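The Saturday Doughnut

Maricruz Solís bought one doughnut on Saturday and carried it home in a paper bag. The bakery on Tlapale had sold out of everything else by nine. She put it on the square white plate and looked at the clock. Her sister's bus was due in 45 minutes.

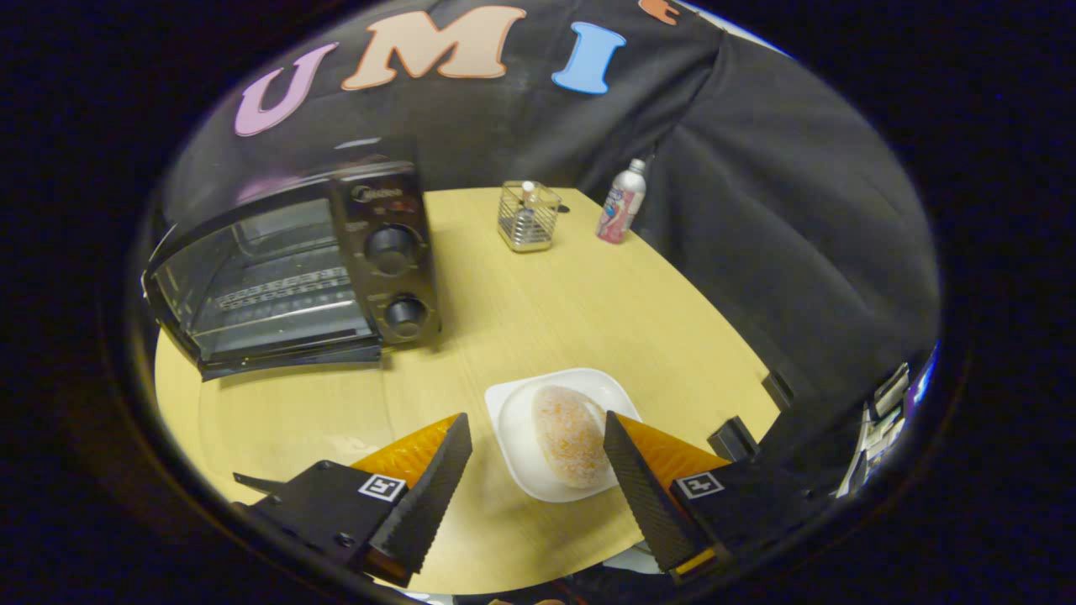

The plate, the oven and the black cloth.

She had promised Inés something warm. It was November and the walk from the stop was long. The toaster oven had belonged to their mother, who heated everything in it, even bread that was already fresh. Inés used to complain about that. Then she moved away and bought the same kind of oven for herself.

Maricruz wiped the table and moved the basket back. She thought about cutting the doughnut in half first, but a cut doughnut dries out. Their mother had been firm on that.

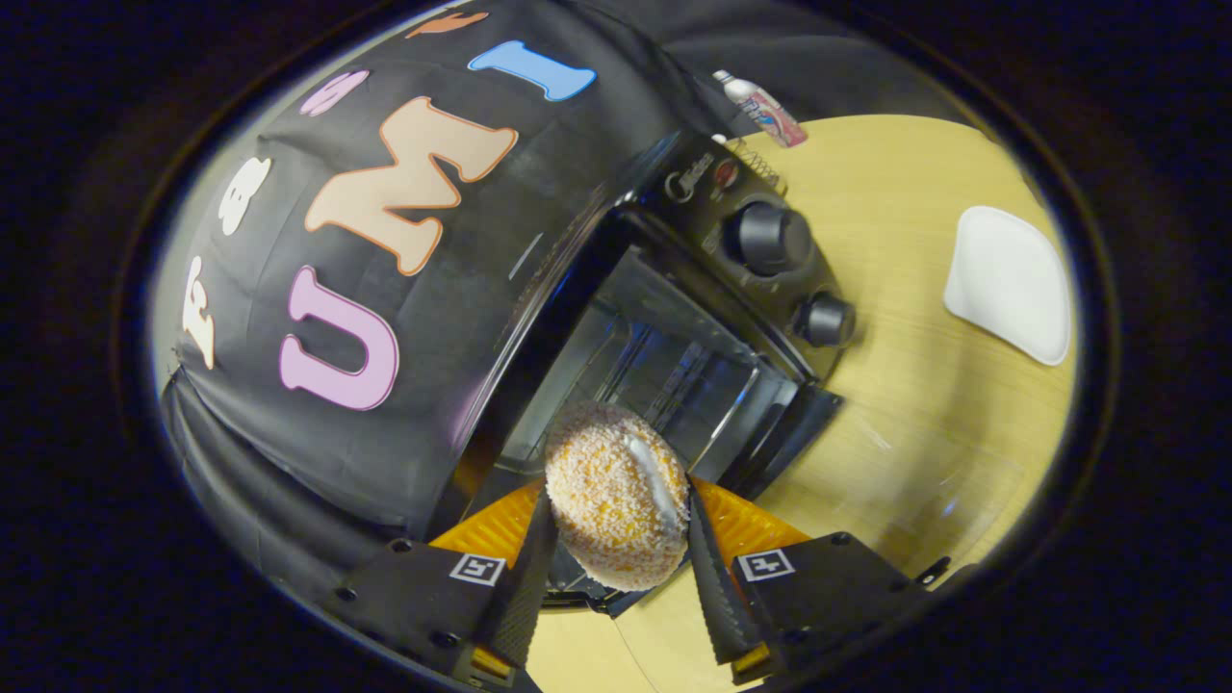 2 min read

Sugar got everywhere, as it always did. She had the doughnut up at the mouth of the oven when the phone rang.

"I'm early," Inés said. "I'm 15 minutes away. Did you eat?"

"No."

"Did you buy one or two?"

"One."

Inés laughed. "Mom always bought one."

"She always said she wasn't hungry."

"Was she?"

Maricruz looked at the rack inside the oven.

"I think so," she said. "Hurry up. I'm getting a second plate."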